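Sports Management 2: Notes for Week 4 – Rosters, Affiliates and Who Gets Sent Down

Okay, last week we got through salary rules and I promised we'd get to the fun part. So this week is all about moving players between a top club and its affiliate, and I'm going to use our made-to-measure league, the one with Tinthorpe and Korkard in it, for everything. If you missed class, get the league sheet from the course page before you read on, or half of this will sound like gibberish!

Start with the two lists. The active list is who can dress tonight. The reserve list is everybody the club holds rights to, and in our league it tops out at 40. A player can be on the reserve list all season and never see the ice (this happens to third goalies a lot, poor guys).

Now, assignment. Tinthorpe wants to send a young winger down to Lonomia, their affiliate. If he's still exempt, that's a phone call and a bus ticket. If he isn't, he has to be offered to every other club first, and any of them can take him. I had a few people mix up "exempt" and "injured" on the August worksheet, so please go back over that. An injured player can't be sent down at all until he's cleared.

When does exemption run out? We use 4 seasons or 15 games in a single season, whichever comes first. Write that down, I'll be using it a lot. 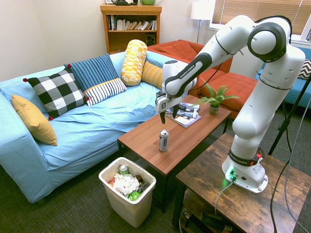

Next thing is timing, and I love this bit. Korkard has two decent goalies and a third who's no longer exempt. If they offer him early, every other club still has a full camp roster and probably passes. Wait until somebody's starter gets hurt and he's gone by lunch. Hong did exactly that in our mock season – held on too long, lost the goalie, and then had to pay the 4000 emergency call-up fee when the backup went down.

For next time, read the Lonomia case and write me one page on which two players you'd send down and in what order. Drafts are due Tue 1 April, on paper please, and bring your league sheet too.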